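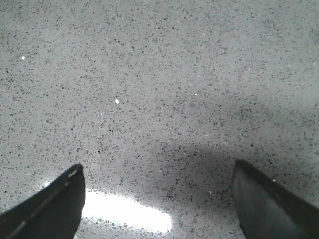 Wrist camera view, fingers open, with glare off the speckled surface.

Stomunero Wrist Kit: good fingers, optimistic box

The box says "sees what you see." I doubted that at 390 dollars and I still do. The kit is two black fingers, a wrist camera and a controller the size of a paperback. I ran it against my old Caltau gripper through most of August.

The camera

Stomunero claims the exposure sorts itself out under any light. Mine kept blowing out on shiny surfaces, and the menu setting meant to fix it did nothing I could measure. The Caltau camera is duller and slower, but I trust it more.
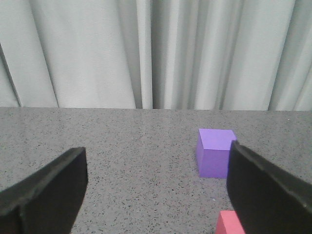 Finger width is my main complaint. These are broad paddles, fine for one part on a clear bench and clumsy once parts sit close together. With a purple cube near the right finger, the finger already hides part of it from the camera, and a pink block lower down fares no better. The narrow tips are sold separately, under the Ander name.

Soft stuff went better than I expected. The fingers will hold a silicone suture pad by its sides, though it bends across the middle. I wouldn't call that gentle, whatever the brochure says.

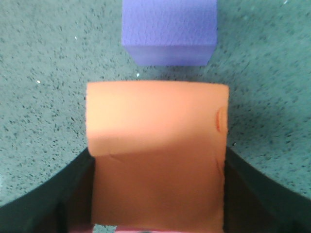
Should you buy it?

Cheetham sells a plainer set with 3 force settings and no camera. If you already own a camera, get that. The Stomunero is rated for 1,000 cycles between services, and I haven't reached that yet, so ask me again.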